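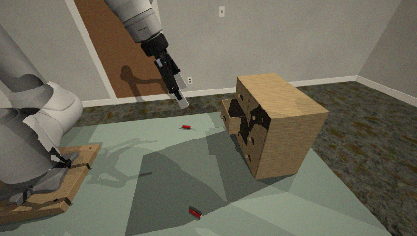 Progress report, Moya Neighborhood Sewing Room
2018-03-07

Hi Maximiliano,

You asked for a page on how the grant is going, so I'm writing it the way I'd tell you over coffee, and the spreadsheet is attached for whoever likes spreadsheets (I don't, but Trinidad made it very pretty).

The big news is that the evening beginners' class is full and has been since December. We planned on one group and now run 2, because people kept turning up with a bag of torn jeans and a hopeful look, and I'm bad at saying no! The second group meets right after the first, so the irons stay on and I go home late.

What they want to learn surprised me a bit. I had a whole plan built on aprons and tote bags. They wanted zippers. Zippers, and how to take up a hem without it puckering, and what to do about the lining of a winter coat once it starts to go. So the tote bags got pushed back and we did three weeks on zippers, and I think those were the best evenings we've had. One woman put a new one in her son's parka and then brought in the neighbor's.

Money next. The machines came in under what we'd budgeted, mostly thanks to Mesov letting us have last year's model at the old price. I'd like to move what's left over to the repair line, if you're okay with that. The Skarkby shop services them for us and their work is good, but the bill for the overlocker was steeper than I'd guessed - the looper was bent and the knife had to be replaced as well. Thread is the other thing. We go through it like you wouldn't believe, about 100 spools so far, and nearly all of it black or navy.

The part that's behind is the Saturday-style family workshop we promised in the application. I haven't found a slot that works for the school, and the one time we tried it only 3 families came. They had a lovely time and made some very lumpy pillows, but I can't call it a success. Trinidad wants to try it out at Droltolen, where there's parking and a playground next door, and I'm coming around to the idea. I'll let you know what they'd charge for the room before we sign anything.

Two things I need from you: a yes or no on moving the leftover machine money, and the new form for the final report (the link in your last email took me to the old one).

Come by some evening if you can. Bring something with a broken zipper.

Warmly,
your grateful sewing teacher at Moya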